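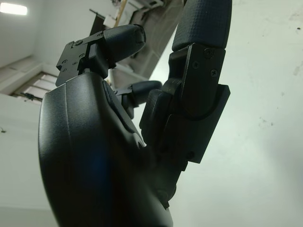
Astcombe Wells and Springs Register

Data card and README, version 2
Released September 16, 2019

Summary

The Astcombe Wells and Springs Register is a table of hand-dug wells, boxed springs and public pumps in the Flakeck valley. It holds 1243 records. Each record gives the location of one water source, its type, its condition when last visited, and, where a source could be opened safely, the depth to water. A companion file contains notes from interviews with residents and is referred to throughout this document as Oral.

The register was compiled by the Astcombe Local Records Office from parish water books, county sanitary inspection sheets and field visits. It is intended for local historians, planners, teachers and landowners. It is not a drinking water survey, and no record should be read as a statement that water from a source is safe to drink.

Contents of the release

wells.csv
The main table. One row per source, 12 columns.

oral.csv
Interview notes, linked to the main table by source_id. A source may have several notes or none.

sources.txt
List of the paper records consulted, with shelf marks.

changes.txt
Corrections made after the first version.

LICENSE.txt
Terms of use for both tables.

Both tables are comma-separated text in UTF-8 with a header row. Fields that contain commas are enclosed in double quotation marks. Line breaks inside a field have been replaced by a single space.

Columns in wells.csv

source_id
Permanent identifier. Letters give the parish, digits give the order of entry. Identifiers are never reused, even where a record has been withdrawn.

name
The name in common use. Blank where no name is known. Names taken from the parish water books keep the spelling of the book.

type
One of: well, spring, pump, cistern, unknown. A well later fitted with a pump is entered as pump, and the earlier form is given in remarks.

lat, lon
Decimal degrees, rounded. See Location accuracy.

loc_method
How the position was obtained: visit, map or text.

depth_ft
Depth from ground level to standing water, in feet. Blank where not measured. A value of zero means that water stood at ground level.

depth_date
Month and year of the measurement.

condition
One of: open, covered, filled, lost, not visited. "Lost" means that the site was visited and no trace was found. "Filled" is used only where the filling was visible or was recorded in writing.

first_mention
Year of the earliest known written record. This is not a date of construction.

ref
Key to sources.txt. More than one key may be given, separated by semicolons.

remarks
Free text.

Columns in oral.csv

note_id, source_id, year_of_interview, topic, note_text. The topic column uses a short fixed list: naming, use, drought, repair, closure, custom. A note that covers more than one topic is entered under the first that applies.

How the register was made

The parish water books were the starting point. These were kept by the parishes of the valley to record the cleaning and repair of shared sources, and they vary a good deal in quality. Some give a full description of each source and the path leading to it. Others give only a name and a sum paid to a laborer. All entries that could be tied to a single source were copied by hand into a working list.

The county sanitary inspection sheets were then compared with the working list. The sheets are more regular in form and usually give a depth, but they leave out springs on open grazing land. Depths from the sheets have not been carried into depth_ft. They are quoted in remarks and marked "sheet".

Field visits followed. Visitors carried a printed list of sources, a weighted tape and a standard form. Depth was read twice at each open well and the second reading was entered. If the two readings disagreed by more than the width of one hand, the reading was repeated after a pause. Covers were not forced. Sources inside buildings were visited only with the written consent of the occupier.

Paper forms were typed into Pimska, the cataloging program used by the Records Office, and exported from there. Pimska stores blank and zero values in the same way unless told otherwise. This caused errors in depth_ft in the first version, and every zero in the present release has been checked against the paper form.

Location accuracy

Positions marked "visit" were taken at the source and are good enough to find it on foot. Positions marked "map" were read from older large-scale maps and may be displaced by the width of a field. Positions marked "text" were worked out from written directions alone and should be used only to place a source within its parish.

All coordinates have been rounded. For sources on private ground where the owner asked for further protection, the position has been moved to the nearest public road and loc_method is set to "text". Remarks for these records carry the phrase "position generalized". Users should not try to recover the original position.

The Oral file

The interviews were carried out in the village halls at Astcombe and in private homes. Each speaker was told the purpose of the register and signed a consent form. The file contains written notes taken during the conversation. It does not contain transcripts, and the wording should not be quoted as a speaker's own unless it stands inside quotation marks.

Speakers' names, ages and addresses have been removed. Family names that form part of the name of a well have been kept. In small hamlets a reader who knows the area may still be able to guess who was speaking, and users are asked not to publish such guesses.

Notes on drought deserve particular care. Many speakers described a dry summer without being certain of the year, and the Records Office has not tried to supply one. Where a note names a year, that year is the speaker's own.

Customs connected with springs, such as the dressing of the spring at the top of the Flakeck road in September, are recorded as told. Differing accounts of the same custom are entered as separate notes.

Known gaps and errors

The upper part of the valley is thinly covered. The water books for the two highest parishes were lost before the Records Office was set up, and the land above 1000 feet was visited only along the public tracks. The absence of a record in this area says nothing on whether a source exists.

Cisterns are under-recorded everywhere. They were treated as private property and were seldom mentioned in the parish books.

Depths were measured in different seasons and different years. They should not be compared from one well to the next as if they had been taken together, and they are not suitable for drawing a map of the water table.

Some sources appear under more than one name in the older records. Duplicates have been merged where the evidence was firm. Doubtful cases have been left as separate records with "possible duplicate" in remarks, followed by the identifier of the other record.

The condition column reflects the last visit only. A covered well may since have been opened, and an open one may since have been filled.

Suitable uses

The register may be used for parish and family history, for place-name study, for school projects on water supply, and as a first check before building or digging. In the last case it must be followed by a proper site survey. An unrecorded well is a danger to people and to machinery, and the register cannot rule one out.

Unsuitable uses

The register should not be used to judge water quality, to settle questions of boundary or right of way, to value property, or to plan entry to any well. Old wells can hold bad air and their linings can give way. The Records Office does not authorize any person to open or enter a source listed here.

Changes from the first version

Zero and blank depths have been separated, as described above.

The type "trough" has been withdrawn. Troughs fed by a spring are now entered under the spring.

Spellings of parish names have been made uniform in sources.txt. Spellings in the name column are unchanged.

The Oral file has been added. Notes that were earlier placed in remarks have been moved there, and remarks now contains only written evidence and visitors' observations.

Records withdrawn as duplicates are listed in changes.txt with the identifier of the record that replaced them.

Opening the files

Most spreadsheet programs will open both tables directly. Set the source_id column to text on import. If it is left on automatic, certain programs will read identifiers from one parish as dates and change them without warning. Users who save the table again should keep an untouched copy of the original.

Terms of use

wells.csv may be copied, altered and republished for any purpose, provided that the source is named. oral.csv may be used for study and teaching and may be quoted in short extracts. Republication of the whole of oral.csv requires written permission from the Records Office.

Suggested citation

Astcombe Local Records Office. Astcombe Wells and Springs Register, version 2. 2019.

Corrections

Corrections are welcome and should be sent in writing to the Records Office at Astcombe. Please give the source_id, the column concerned, the proposed value and the evidence for it. A photograph, a deed or a dated letter is sufficient. Reports of sources not in the register should give the parish and the nearest named house or farm. Reports of an open or unsafe well should go first to the landowner and the county office and only then to the register.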